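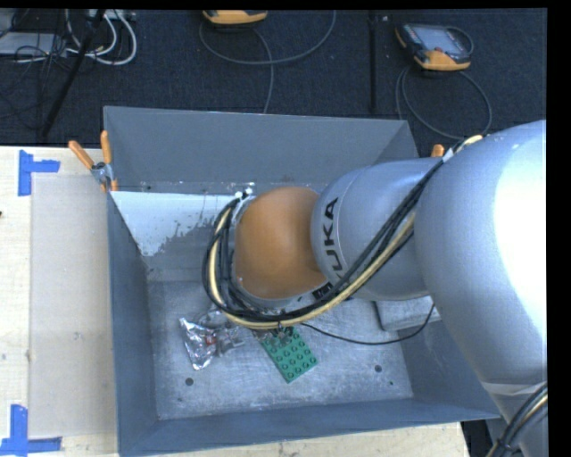 A KUKA robot arm reaches over an open metal bin.

Takeshi Tanabe left the hotel in Jidden a little after breakfast with a driver, a translator and a bag of camera batteries. The translator came back that night on foot. The driver's car was found near the Grustano road with its doors open. For the next 200 days, his family had no proof that he was alive.

His sister, Emiko Wada, learned he was missing from an editor she had never met. The editor had been expecting pictures by noon and had waited until evening to call.

"He asked me if I had heard from Takeshi," she said. "I thought he wanted a phone number. I gave him the phone number."

Freelance reporters who disappear in war zones often have no employer behind them, and Tanabe was no exception. He had sold work to several outlets but was on contract with none of them. He had no kidnap insurance. The policy he did have, bought online before the trip, excluded the province he was going to. Wada found that out when she read it at her kitchen table, twice, with a dictionary.

The foreign ministry assigned the case to an officer who was polite and returned calls. He told her the government did not pay ransoms and that she should not speak to the press. He could not tell her who was holding her brother. He advised her to write down everything, so she bought a notebook.

The first message came to an old email account of Tanabe's that their mother still used. It asked for money and gave no way to show he was living. A second one, from a different sender, asked for half as much. Wada wanted to answer both.

It was Reiko Aoki who talked her out of it. Aoki's husband had been held for two years in the same region before his release, and she now spends much of her week on the phone with other families. She does it from a spare bedroom with a space heater and a landline. She is blunt with people.

"The first ones to write are usually thieves," Aoki said. "They read the news and they find an address. You ask one question only he can answer. If they don't answer it, you stop."

Wada asked what their father had kept in the shed. Neither sender replied.

In the spring the family hired Skoston, a small security firm, and paid for the first month by selling a car. The consultant on the case was Raimonds Tamošiūnaitė, a former army officer who had worked on cargo ship hijackings. He spent most of his time on dull work. He made a list of who controlled the road on the day Tanabe was taken, which turned into a list of cousins and former business partners. Two of the armed groups had since merged. Another had sold its trucks and gone home.

A hostage can change hands several times in such places, and each transfer resets the talks. Tamošiūnaitė believes Tanabe was moved at least once in the first weeks, after the men who took him decided that feeding and guarding him was more trouble than they had expected. He does not know what was paid for him, or whether anything was.

The answer about the shed arrived through a merchant in Tello who dealt in generators and knew people on both sides of the line. It was written on the back of a receipt. It said "bees, until I was stung," and Wada called her mother before she called the ministry.

What happened after that is still partly closed to the family. Tanabe was driven to a checkpoint and left there with 30 dollars in local money and a pair of sandals that were too big. The ministry has said no ransom was paid. Skoston does not discuss terms. Wada says she signed things she did not fully understand and would sign them again.

Tanabe lives with their mother now and does not give interviews. He has taken some assignments close to home, mostly local sports. Junpei Oshima, the editor who made that first call, has changed the way he works. He asks every freelancer for an emergency contact, a check-in time and a sealed list of proof-of-life questions before he will look at a pitch. Some have gone to other outlets because of it.

Aoki took three calls on the afternoon I visited. One was from a father whose son had been gone for nine days. She asked whether he had a notebook, and waited on the line while he went to look for one.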